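The road to Denesau runs out of tarmac just after the fuel station, and from there it is gravel all the way to the lake. Most people come by the Friday bus, which leaves Hurnell at two in the afternoon and gets in after dark. In June there is no dark to speak of, and you can walk from the bus stop to your bed without a torch.

The town has 2,407 residents, one main street and a harbour that is frozen for a good part of the year. Visitors used to come only for the fishing. Now more of them come to walk, and the Kokier trail is the main draw. It follows the north shore, crosses two rivers by footbridge and ends at a stone hut with bunks and a stove. The highest point is 300 metres above the water, so no one needs to be a climber, but the ground is boggy and boots matter.

Loan Giáp moved up from the south to cook at the Desjardins guest house and now runs it. She has nine rooms, a drying cupboard for wet clothes and a dinner that is served at seven whether you are there or not.

"People plan too much," she says. "They book a boat for the morning and a flight out the same evening. Then the fog comes in and they are upset."

Her advice is to keep a spare day at each end. The boats are run by Brock Gauthier, who takes walkers to the far end of the trail and collects them from the hut. He will not go out in a north wind, and there is no point arguing with him.

Food is dear, as everything comes by lorry or by air. Bring your own coffee if you are fussy. The bakery opens at six and sells out of rye loaves early. Phone signal stops at the last house.
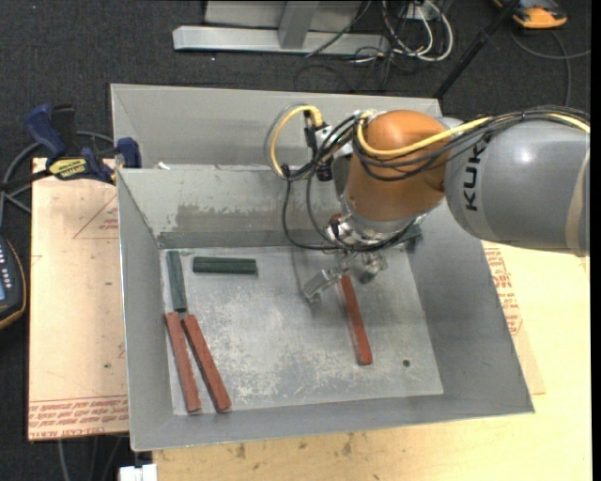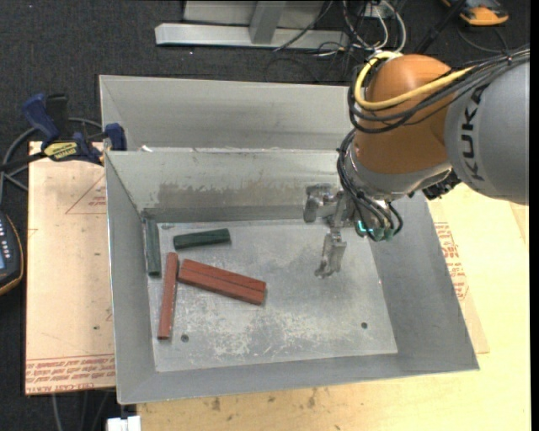 For the return trip, the bus leaves from outside the post office. Seats can be reserved at the counter but not by phone. If you would sooner fly, the airstrip is a short taxi ride away and the small plane to Hurnell goes on most weekdays. Bags are weighed at the door and the limit is strict, so leave the tent poles with Loan if you are coming back next year.

Contact us | Copyright, all rights reserved | Back to top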